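Olwood open day – quick notes before I forget it all

Sat 23 September, doors at ten, parking already a mess. Olwood had the main hall and the upstairs offices open, badges at the front desk, coffee in paper cups. I went mostly for the talk on house rules for robots in home settings. Kitchens, drawers, cabinets, that sort of work. Less so for the raffle.

Genalyn Sarmiento ran the session. Fast talker, good slides, no sales pitch. Her point was that most groups write down what the robot should do and leave out when it has to stop. Olwood's rule sheet is two pages. It used to be 40. People didn't read it, so in March they cut it down to what gets checked before a run.

What made it onto the two pages, from my notes:

Named person for every run. First name and last name, not "the team".
Force limit for handles and doors set before the task loads, never during.
Stop button tested at the start of each shift – pressed, not looked at.
Same task passed in simulation before it goes near real furniture.
Any change to the gripper means you start the checks over. Any change. Even new finger pads.

The simulation rule got the most questions. Somebody from Hevham asked how close the simulated kitchen has to be to the real one. Sarmiento said close enough that handles sit where they should and the drawers pull the right way, and past that it depends on the task. She doesn't care much if the wood grain is nice. She does care if the floor is at the wrong height. 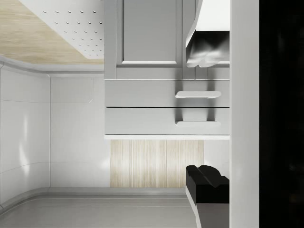 Then a long back and forth about logs. Olwood keeps every simulated run for six months, failed ones too. The Borketti people thought that was too much storage for to little use. Sarmiento's answer was that the failed ones are the ones she opens. Fair. I'd still like to know who pays for the disks.

Also a bit on reach. Their rule is you mark the full reach of the arm and not the reach the task needs, and visitors stay outside the full one. We mark the smaller one at our place. Will bring it up.

Lunch was sandwiches, gone in around 4 minutes. Sat with a guy from Szénási who is writing their first rule sheet from scratch and wanted to copy Olwood's whole. Told him to ask, they hand it out at the desk.

Afternoon tour was short, we were running late and the group was too big for the upstairs corridor. Skipped the panel. Took two copies of the sheet, one is on the board by our door now. Next open day probaly in spring, no date yet.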